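Reference numbers wrong in group lab reports after merging sections
Last updated: 28/02/2019

Status: closed, one item left open (see end)
Reported by: Ailsa Matheson
Handled by: Fraser Skinner
Affects: Leckie report template, Kimeck reference add-in, Lolport upload page

Problem as reported

A group of four students at Durkville wrote one lab report between them. Each student wrote a section in a separate file using the Leckie template, and each put in citations with the Kimeck add-in. When the sections were pasted into one file, the reference numbers stopped matching the list at the end. The Introduction was fine. In the Discussion, number 4 pointed to a paper on solvent purity when the sentence was plainly talking about reaction yield. Two papers were in the list twice under different numbers. The upload page also rejected the file for being over the 3,000 word limit, although the word processor gave a count under the limit.

Ailsa asked for three things: why the numbers were wrong, how to fix the report without retyping the citations, and whether the reference list counts toward the limit.

First checks

I asked for the merged file and the separate section files. The merged file opened without errors. I clicked on several citations in the Introduction and they were gray when selected, so they were still live fields. I did the same in the Discussion and nothing went gray. Those were plain text. The number was typed characters and had no link to the list.

The Methods section was a mix. The first two citations were live and the rest were plain text. Ailsa confirmed that Methods had been written by one person and edited by another who did not have the add-in installed.

I then opened the separate Discussion file as it was before merging. The citations in it were live and correct. That put the fault at the paste step and cleared the student who wrote it.

Test 1: paste with source formatting

Made a blank Leckie file. Pasted the Introduction, then the Discussion, using "keep source formatting." Refreshed the references. Numbers ran in order from start to end. One duplicate entry remained.

Test 2: paste as text only

Same files, same order, pasted as text only. The Discussion citations came through as plain numbers. They kept the numbering from the separate file, so the Discussion started again from 1. Refreshing did nothing to them. This matches what is in the group's report.

Test 3: save to the older file format and back

Saved a good copy in the older format, closed it, opened it, and saved it again in the current one. All citations turned to plain text, including the ones that had been working. I did not expect the template to survive this and it did not. There is a warning box, but it talks about "some features" and does not mention references.

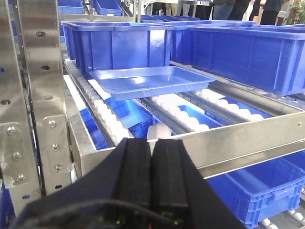 Eckhard Strobel wrote in to say he had the same thing with a group report in July, and in his case the paste was fine. One student had been working in a browser editor that strips the fields on save without any message. He found it by opening the version history and looking for the first copy where a citation no longer went gray. He also asked whether the duplicates had the same cause.

They did not, see below. The browser editor is worth checking, though, and I asked Ailsa about it. Her group had used one for comments only, and the copy that came out of it was never used for the merge. I have added it to the list of things to look for.

Duplicates

The two doubled papers were in different libraries. Each student had their own Kimeck library and had added the same paper by hand. One had typed the journal name in full and the other had used the short form. One record had a DOI and the other did not. Kimeck treats these as different papers unless the DOI matches, so both went into the list.

Test 4: added the missing DOI to the second record and refreshed. The entry did not merge. Removed the citation from the text, put it back in from the corrected record, and refreshed again. The duplicate went away. So fixing the library record alone is not enough. The citation in the document holds a copy of the record as it was when inserted.

Word count

The word processor was set to leave out footnotes and text boxes. The Leckie template puts figure captions in text boxes. Lolport counts captions. The captions in this report came to nearly 500 words, partly because the students had put method details into them, and that was the difference.

On the reference list, I checked with Evander Farquharson. He said the list is left out of the count, but only if the heading is in the template's own "References" style. If someone types the word References and makes it bold, the upload page reads everything after it as body text. In this report the heading had been typed by hand. Changing it to the proper style dropped the count straight away.

Fix applied

1. Started a new file from the Leckie template. Did not reuse the merged one.
2. Pasted each original section with source formatting, in the order they appear in the report.
3. For Methods, used the oldest copy with live citations and carried the later wording changes over by hand.
4. Put the missing DOIs into the library records and reinserted the citations for the two duplicate papers.
5. Refreshed the references once, at the end.
6. Applied the "References" style to the heading.
7. Checked each number in the text against the list, reading the sentence each time.

Step 7 took the longest and should not be skipped. It turned up one citation that was live and correctly numbered but was simply the wrong paper. The sentence compared the group's yield with a published yield, and the cited paper did not report one. No software check will catch that. Ailsa's group replaced it with the paper they had meant. 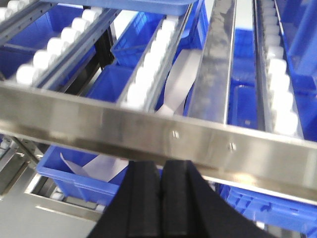 The captions still needed trimming after all this. I suggested moving the method details back to Methods, where most of them were already stated anyway, and leaving each caption to say what is plotted and under what conditions. The group did this themselves. The file then uploaded without a rejection.

Follow-up question from Ailsa

Can the group share one Kimeck library so the duplicates do not come back?

Yes. One person makes a shared library and invites the others. Everyone has to move their papers into it before they start citing. Citations inserted from a personal library stay tied to the personal record even if the same paper is later added to the shared one. For a report that is already half written, it is less work to leave things as they are and check for duplicates at the end.

Second report, same symptoms

Evander McIver reported wrong numbers in a single-author report, so no merging was involved. He had moved a paragraph from the Discussion to the Introduction and the numbers had not changed to follow it. His citations were all live. Automatic refresh was turned off in the add-in settings, which it is by default on slower machines. He pressed Refresh and the numbers corrected themselves. No other work needed. Logged here so that the next person checks this before rebuilding a file.

Quick order of checks for next time

- Press Refresh in the add-in. If the numbers change, stop there.
- Click a wrong citation. If it does not go gray, it is plain text and has to be reinserted or recovered from an older copy.
- Ask who has edited the file and in what program.
- Look in the list for the same title twice.
- Check the style on the References heading.
- Turn on counting for text boxes and footnotes before comparing with the Lolport count.

Still open

The warning shown when saving to the older format should say that citations will be lost. I have passed this on to the people who look after the template and have no reply yet. Until it is changed, keep a copy in the current format before sending a draft to anyone who asks for the older one.

Ailsa confirmed the report was accepted and agreed to close.

Fraser Skinner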